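Cleaning and Greasing a Bicycle Headset at Home

Posted 2018-04-16

Few jobs on an old bike pay you back as fast as a headset overhaul. An afternoon, a bit of grease, a handful of rags, and suddenly the handlebars swing like they're floating! I did this one on my Drandmont touring bike in March and I've been finding excuses to ride around the block ever since.

This page covers the threaded kind of headset, with loose or caged ball bearings and a quill stem, the sort you find on most steel bikes from before threadless stems took over. If your stem clamps around the outside of the steerer tube, the cleaning part will still help you but the adjustment is different.

Does yours need it?

Lift the front wheel by the top tube and let the bars flop from side to side. They should fall freely. If they stop dead in the straight-ahead position, like there's a little notch in there, the bearing races are probably pitted. If they feel gritty or stiff, the grease is old. If you squeeze the front brake and rock the bike back and forth and feel a knock, the headset is loose (or your brake pivots are, so put a finger across the gap between the lower cup and the fork crown to check which).

Gritty is the best case. Gritty means dirt, and dirt comes out.

What you'll need

Two headset wrenches, or one headset wrench and a big adjustable
A hex key for the stem bolt (6 mm on mine)
A hammer and a small block of wood
Waterproof grease, any decent one
Degreaser or mineral spirits
Rags, more than you think
A magnet on a stick, or a magnet off the fridge
Two jar lids to hold the balls
Masking tape and a pen

I use the green grease from Iltia that comes in the 300 gram tub. It's thick and sticky and it has lasted me through five bikes so far with plenty left over. Marine grease works great too. Please don't use spray lube in there, it will wash out with the first good rain.

Before you start

Take the front wheel off and unhook the front brake cable. If you have a basket or rack on the front, take that off as well. You want the fork to drop out of the frame with nothing dangling from it. Wrap a piece of tape around the stem right where it goes into the frame so you can set the bars back to the same height later. I skipped the tape the first time and spent a week fiddling with my bar height!

Spread an old bedsheet on the floor under the bike. Loose balls are tiny and they love to roll under the fridge, and a sheet catches them beautifully. A towel is not as good because they hide in the loops.

Step 1: Get the stem out

Loosen the bolt on top of the stem by four or five turns. Don't take it all the way out. There's a wedge or cone at the bottom of the stem that the bolt pulls up tight, and you need to knock it free. Lay the block of wood on the bolt head and give it a firm tap with the hammer. The bolt will drop down and the stem will turn. Twist and pull it up and out.

If it won't budge, put a little penetrating oil down where the stem meets the locknut and go have lunch. Overnight is even better. Aluminum stems in steel steerers can really seize up, and yanking on the handlebars will only bend something.

Hang the bars from the top tube with a loop of string. No need to undo the rear brake or shifters.

Step 2: Take the top end apart

From the top down you have a locknut, one or more washers (one of them might have a tab that fits a slot in the threads), maybe a reflector bracket or cable hanger, and then the top race that screws onto the steerer. Hold the top race with one wrench and turn the locknut counterclockwise with the other.

Lay every piece on the sheet in the order it came off. Better yet, thread them onto a piece of string. On the Koscombe commuter I used to own there were three washers and they only worked in one order, which I know from trying all the others.

Now hold the fork up against the frame with one hand and unscrew the top race with the other. Keep holding that fork! Once the race is off, the fork is loose, and if you let it drop all the lower balls go with it.

Step 3: Rescue the balls

Tip the bike on its side over the sheet and slide the fork out slowly. Pick the balls out of the top cup with your magnet and put them in the first jar lid. Do the same for the bottom set in the second lid. Keep them apart. Sometimes they're a different size top and bottom.

If yours are in a cage, note which way up the cage sits before you pull it. Take a photo with your phone. The open side, where the balls stick out the most, normally faces the cone, but headsets vary and a photo settles any argument you have with yourself later.

Step 4: Clean everything

My favorite part! Wipe the worst of the old grease out of the cups and races with a dry rag first. Then go over them with a rag wet with degreaser, and keep going until the rag comes away clean. Old grease dries to a kind of brown varnish and takes some scrubbing. An old toothbrush is perfect for the threads on the steerer.

Open a window while you do this, and wear gloves if your skin is fussy about solvents.

Once the metal is clean, run the tip of a ballpoint pen slowly around the track where the balls ride. You'll feel pits with the pen that you can't see with your eyes. A smooth gray line is normal wear. Little dents spaced evenly around the track mean the headset is ready to be replaced, though you can grease it up and get another season out of it if you don't mind the notch.

Look at the seals while you're at it, if you have any. Plenty of old headsets don't. Any flexible rubber cover picks up grit on the outside, and the folds are where it likes to sit. Wipe it with a damp rag and a drop of dish soap, stretch it gently, and look down in the creases for cracks. Keep mineral spirits off rubber, as it can swell and go soft.

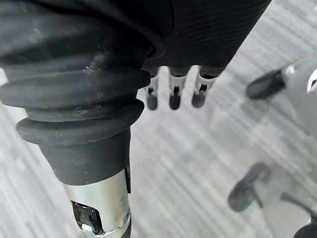 Rubber bellows over a chrome sleeve, with fine white dust on the upper and middle folds.

If your bike has no seal at the bottom, you can make one from an old inner tube. Cut a ring of tube a bit wider than the gap and stretch it up over the head tube before the fork goes back in. When you're finished, roll it down over the lower cup. It looks homemade and it works really well, especially if you ride without a front fender.

Should you put in new balls?

Yes! They cost next to nothing and they make a bigger difference than you'd expect. Take one old one to the bike shop so they can measure it, as a worn ball can be hard to size by eye. Ask for a few spares. Don't mix old and new in the same cup, because the new ones will be a hair bigger and end up carrying all the load.

Step 5: Grease and rebuild

Put a good fat ring of grease in both cups. You really can't overdo it here, the extra just squeezes out and you wipe it off. Press the balls into the grease one at a time. They'll stick there happily, even upside down in the lower cup.

If you have loose balls and you've lost track of how many there were, fill the track all the way around and then take one out. There should be a small gap, a little less than one ball wide. A track packed completely full will bind.

Smear a thin coat of grease on the steerer threads and on the crown race, then slide the fork up into the frame. Go slowly and straight so you don't knock any balls loose. Screw the top race down by hand until it just touches. Spin the fork a few times. It should feel silky. If it crunches or catches, a ball has wandered off, and you need to go back in and find it.

Add the washers and spacers in their order, then the locknut, finger tight.

Step 6: Adjust

This is the fussy bit, so put on some music.

Turn the top race down until all the play is gone, then back it off by an eighth of a turn. Hold it there with one wrench and tighten the locknut firmly against it with the other. Check. It will probably be a touch too tight or too loose the first time, and that's fine. Tightening the locknut changes things slightly, so you have to aim a little to one side and learn how much.

You're looking for no knock at all when you push and pull on the fork, and no stiffness when you turn it. If you have to choose, loosen it by the tiniest amount and try again. It took me six tries on the Drandmont. My first ever headset took most of an evening.

Step 7: Put the stem back

Wipe the quill clean, grease it all over, and grease the bolt threads and the wedge too. Slide it down to your tape mark. Make sure you're below the minimum insertion line stamped on the stem, and don't go higher than that line no matter how sore your back is. Put the wheel in, stand over the bike, line up the bars with the tire, and tighten the bolt.

It should be tight enough that you can't twist the bars with the wheel held between your knees using reasonable force. Hook up the brake and test it before you ride anywhere.

After the first ride

Check for play again after 18 miles or so of normal riding. New grease and new balls settle in, and mine nearly always needs one small tweak. After that I leave it alone until the following spring, unless I've been caught in a real downpour or carried the bike on a roof rack in the rain.

Next up on my stand is the bottom bracket on the same bike, which has been creaking since last fall. I'm looking forward to it!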